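Household and Workplace Skills, Level One
Handout 3: The shared microwave oven

Issued 12 March 2018. This handout replaces the version distributed in November and should be kept in the course folder.

1. Purpose of the session

The session deals with the daily care of a microwave oven in a shared place of work. Students will already have read Handout 2, on worktops and sinks, and the same approach to cloths and cleaning products applies. By the end of the session each student should be able to set out a suitable position for an oven, name the parts that come away for washing, and clean the interior and the door in the correct order.

The practical exercise is carried out individually. Written notes are handed in at the following session and carry 18 marks.

2. Choosing a position

In many offices the oven stands on an ordinary desk or side table, often within a few steps of people who are working. The surface must be level and strong enough to bear the weight of the oven together with its contents. The maker's instructions state how much clear space is required at the back, sides and top, and these distances take priority over any general rule given in class.

Allow room for the door to open fully. Plants, papers and boxes of tissues should be kept well clear of the vents, and chairs should be moved back before hot food is carried. Where the work area is open to a lower floor, nothing should be stood on or leaned against the railing while the desk is being cleared.

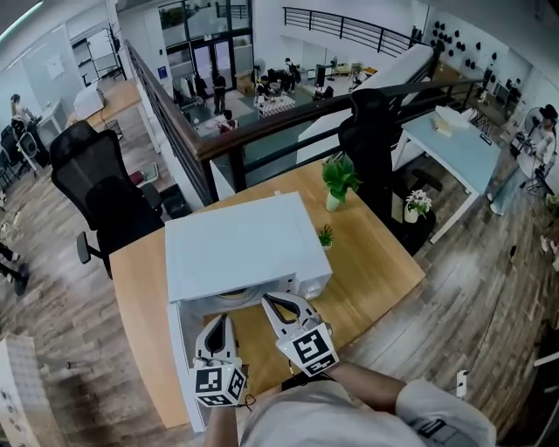
Students should also consider who passes the desk. A position beside a main route is convenient for users but leads to spills — particularly at midday, when several people may be waiting. In the Plorkden case study, which is discussed in the second half of the session, complaints about the oven fell once it had been moved to the end of the room furthest from the stairs.

3. Preparing to clean

Switch the oven off at the wall and remove the plug. If it has been used recently, leave it until the interior and the turntable are cool to the touch. A glass turntable should never be put into cold water while it is hot.

Each working place is supplied with the following:
a bowl of warm water with a little washing-up liquid
two soft cloths, one for washing and one for drying
a soft brush for corners
a copy of the Pruvik record sheet

Scouring pads, metal scrapers and oven sprays are not to be used.

4. The interior

Lift out the turntable with both hands and wash it separately. Take out the roller ring beneath it, if one is fitted, and wipe the track on which it runs. Clean the roof of the cavity first, then the back and sides, and finish with the floor. The cloth should be well wrung out, and no water may be allowed to enter the openings in the walls.

Dried food should be softened and not scraped. Lay a damp cloth over the spot for several minutes and wipe again. Stubborn marks may need a second treatment.

5. The door

The door deserves particular attention, as a poor fit affects the safe working of the oven. Support it with one hand while wiping and do not lean on it. Clean the glossy outer panel with straight strokes, then dry it so that no smears remain.
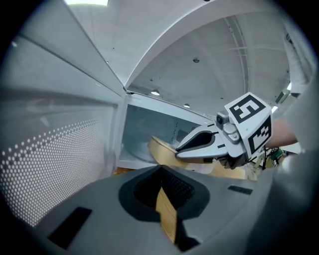 Grease collects along seams and near the hinges, and a folded corner of cloth is usually sufficient to reach it. The perforated mesh must not be pierced, pressed or picked at with any pointed tool. If the door is bent, if a hinge is loose or if the seal is torn, the oven is to be taken out of use and reported.

6. Record and assessment

Complete the record sheet before replacing the plug. Enter the condition of the turntable, door and cable, and note any fault in plain words. Completed sheets are filed under unit code 423.

Reading for the next session: the Filtus course book, chapter on small appliances, as far as page 100.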